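The Year I Tried to Give Fewer Things

My mother's family has a rule about Christmas presents. You spend the same amount on everyone, and if you go over, you keep quiet about it, and if you go under, Aunt Hermine knows by some method we have never identified. Hermine Wallner worked in a customs office for most of her life. She picks up a wrapped box, tilts it once, and puts it down again, and you can see the figure arrive behind her eyes.

So when I announced in the fall that I wanted to cut back this year, it went over the way you'd expect. My cousin Svenja said she had been thinking the same thing and then asked for my address, so her package could come straight to me. My brother-in-law Valentin asked whether "cutting back" meant that he could stop pretending to like hiking socks.

The plan was simple. One present per person, nothing that needs charging, nothing from the bottom half of the Kavine catalog, where they keep the cheese knives shaped like animals. I wrote the list on the back of an envelope and felt very good about myself for most of an evening.

Then I went through the hall closet to see what wrapping paper we had left, and found last year. I mean all of it. The bread proofing basket from Hofstetter, still in its sleeve. A jigsaw of Tristberg in the snow, 528 pieces, which is a number of pieces I can only assume somebody in the factory lost an argument over. Two identical calendars for a year that I would now pay not to be reminded of. I had thanked people for these things. I had written notes.

It did occur to me to give some of it away again. The trouble with regifting in a small family is that everything has a known history. The proofing basket came from Svenja, so it can't go to Svenja, and it can't go to Valentin either, as he was in the room. Hermine would recognize the sleeve. That leaves my neighbor Maribeth Manalo, who bakes better bread than I will ever eat anywhere else and owns four of them.

She took it anyway and came back an hour later with a loaf. I now owe her something, so that is one more name on the envelope.

December 2020

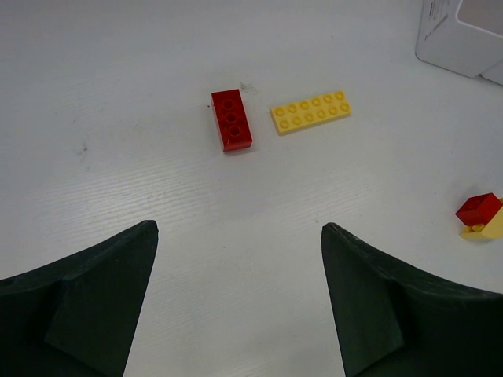

Last changed: December 2020

The children's list is harder to cut. Emil Hubmann, who is my godson and has turned six, wants bricks. He already has bricks. He has so many that his father moves them with a snow shovel. I asked if he might like a book about building instead and he said yes, very politely, and bricks.

I priced a set with 345 pieces and a bigger one with 704, and stood in front of the shelf doing the division like my aunt. The big one is the better deal per brick. The small one fits in the mailing box I already have. I bought the small one, walked as far as the bus stop, and went back for the other, which means I needed a new box, which means I ended up at the post office on the worst day of the year behind a man mailing a sled.

We're doing the actual unwrapping over video this time. Valentin is in charge of the technology, so I have seen a lot of his ceiling. Hermine is against the whole thing. She says she can't tell anything about a present through a screen, and I think for the first time in my life I may get away with twenty dollars.

The socks are in the mail, Valentin.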